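The arm and the people who stand next to it

I've put off writing this one because I still have to eat lunch with everybody involved. But the trial at Plommont has been going since January, three people have now asked me what I think of it, and I'd like to say it once and be done.

Some background for those who don't know the place. Plommont is where returns go. You send back the thing you bought, and it comes to us in a tote with a lot of other things other people sent back, and somebody picks each item out, looks it over, and decides where it goes next. I did that job for two years before I moved to the scheduling desk. It's dull work and it's hard on the shoulders. I won't pretend I miss it.

In the fall, management signed up with an outfit called Hotana to see whether a robot could do the picking out. The arm gets the item out of the bin, the person does the looking over. That was the pitch, and there was a slide deck, and in the slide deck the person was smiling and had a cup of coffee. We are not allowed drinks on the floor, so I knew right away that whoever made it had never visited.

I'll give the machine its due. It's strong, it doesn't complain, and watching it go after a mixed bin is more interesting than most of what goes on in that building. A mixed bin is a hard thing. People who haven't done the job think the trouble is weight, and it's hardly ever weight. It's that one thing is soft and the next is slippery and the third has rolled into the corner. Your hand sorts that out before you've had a thought about it. The arm has to be taught each of those. 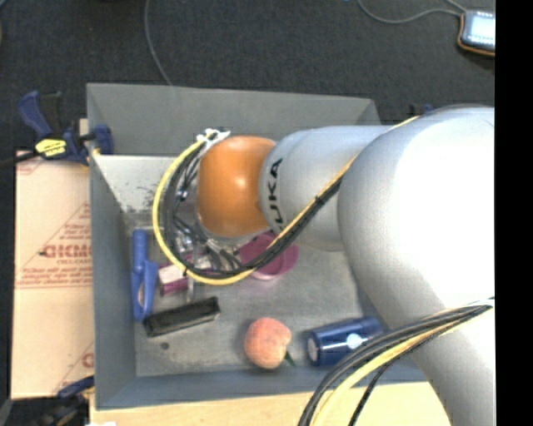

Kanchan Sisodia has been at the returns benches longer than anyone, and she was the one picked to work alongside it. I asked her in the break room how it was going and she said, "I used to pick things up. Now I watch something try to pick things up." I've thought about that a lot since. She isn't against it. Her wrist feels better and she told me so twice. But she also said the day is longer now, and I understood her exactly. When your hands are busy you can think about your sister's wedding or what to do about the car. When your job is to notice the moment a machine goes wrong, you can't think about anything, and you're bored the whole time too.

The number everybody quotes is 109. That was the count of items handled in one morning without a person stepping in, and it went out in an email with a subject line in capital letters. Fine. I asked what was in the bins that morning and got a long answer that came down to boxes, mostly. I asked what the count was on a regular day, with regular junk. Nobody had that to hand. It's been weeks and I'm still waiting. Maybe it's a great number! I would print it if they gave it to me.

Meanwhile there's a column on the shift sheet that used to say "pickers" and now says "attendants." Same people, same pay so far. Girish Malhotra, our floor lead, told me it's only a word. Girish is a decent man who has gone to bat for his crew more than once, and I believe that he believes it. But I do the scheduling, and I know what happens to a column after somebody renames it. Semwal, across the river, renamed theirs, and thirteen people on the evening shift became "flex staff." You can guess how flexible they turned out to be when the hours were cut.

What bothers me most is the training, or the lack of it. When the arm stops, and it does stop, the attendants are supposed to step back and call Hotana's technician. He's a nice kid and he's fast, but he's one person and he goes home at four. After that the bench goes back to being a bench and everyone works by hand, at the old target, with less room because the equipment is in the way. Kanchan asked if she could learn to restart it herself. She was told that was being looked into. She knows every kind of awkward object that comes through that building, she could tell them in a minute which ones will give it fits, and so far no one has sat down with her and a pad of paper.

I know how this reads. My brother-in-law says I'd have stood up against the forklift. Maybe so, though I'd point out that when we got forklifts they taught us to drive them, and there was a license in it, and it paid a little more. I have yet to hear what there is for an attendant.

There are two things I'd want before I called this a success. One is the regular-day number, junk and all, posted on the board where the crew can see it. The other is something in writing about hours, for the benches as well as for the desk (mine included, I'm not a fool, scheduling will be next and won't even need an arm).

Girish says there's a meeting coming, with someone from Orance, who own us now, and that questions can be sent in ahead of time. I've sent mine. Kanchan sent hers too, on paper, in very neat handwriting, and she kept a copy. If I hear anything back I'll put it up here.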